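Statement on behalf of Marichka Mykhailiuk

Budville, 2023-12-28

Marichka Mykhailiuk's representatives have read this week's reports that she owes her former husband 2751 a month in support and has been hiding from the bill. They would like to know where the figure came from. The court order says 1782. She has paid it every month since July, and the bank records went to his lawyers twice.

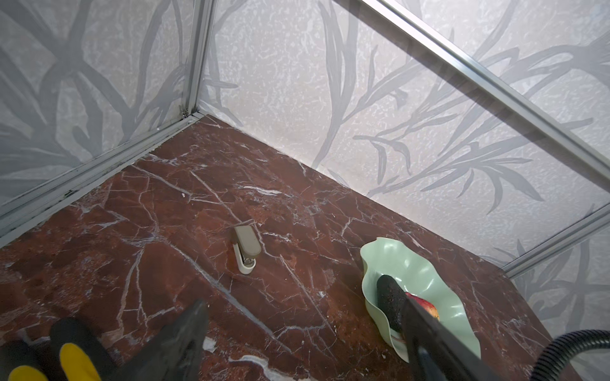

The same reports claim the Drekuto star sold her share in the Sultana restaurant to keep the money out of reach. She never had a share. She sang at the opening, was paid 1000 for the night and took a taxi home. If a "close friend" has papers that say otherwise, we invite the friend to produce them, along with a name.

We are also told that a new hearing will be held "within days". No date has been set, and her lawyers have had no notice of one.
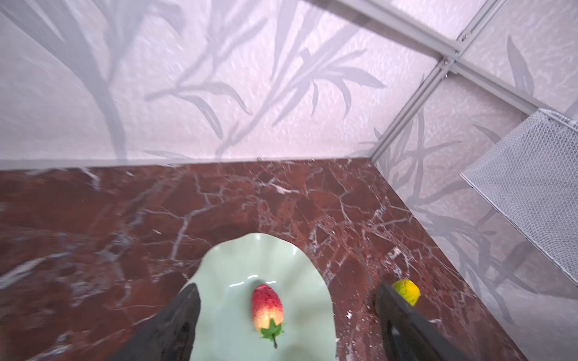 As for the supposed spending spree, the story relies on an unnamed source who puts the work on her house at 70 times what she pays in support. That is a lot of money to pin on somebody's taste in décor. Dark red marble with white veins and a wall printed with grey leaves may not suit everyone, but neither is proof of a hidden fortune, and no invoice has been shown to us.

Ms Mykhailiuk will not be giving interviews. Her next single is still due out on the Clavberg label, whatever you may have read.

Press enquiries: Clavberg press office, Budville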